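Sarnton Youth Basketball – progress report to the Brundari Fund
2020-04-20

Attendance first, as the grant agreement asks. We signed up 50 players in November against a target of 400 over the life of the grant. I thought 400 was optimistic when the application went in and I still do. The gym on Ignacio Street has been closed to us since March, so the spring league did not start and I can't tell you when it will.

Spending to date is well under budget. Of the $1000 set aside for referees, none has gone out this quarter. The Skallonen tournament kept our entry fee and offered a credit for next year, which I would not count as money until we see a new schedule.

We ran 13 practices before the shutdown. The coaches report better passing and fewer arguments over playing time. I'd be careful with that. The same coaches fill in the rating forms, and they like these kids – I have not seen a rating go down yet. Free throws, the one skill we measured with a ball and a hoop, stayed flat.

The home workout videos are getting views. Views are not workouts, and I'd ask that they be left out of the participation total.
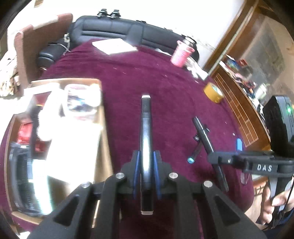
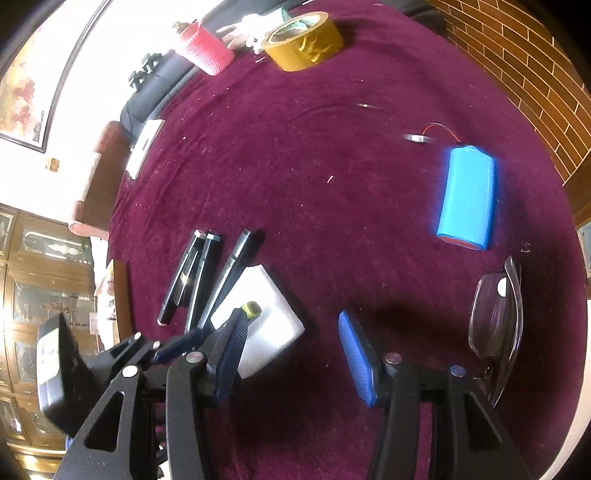 For next season I want to drop the rating forms and keep a plain shot chart for each player, filled in at the gym by someone who isn't coaching that team. It costs almost nothing. A black marker like the pens or markers on the dark red tablecloth and a pad of paper will do for a whole team. If the Fund would still prefer the online tracking system, I'd want to see a season of results from another league before we pay for it.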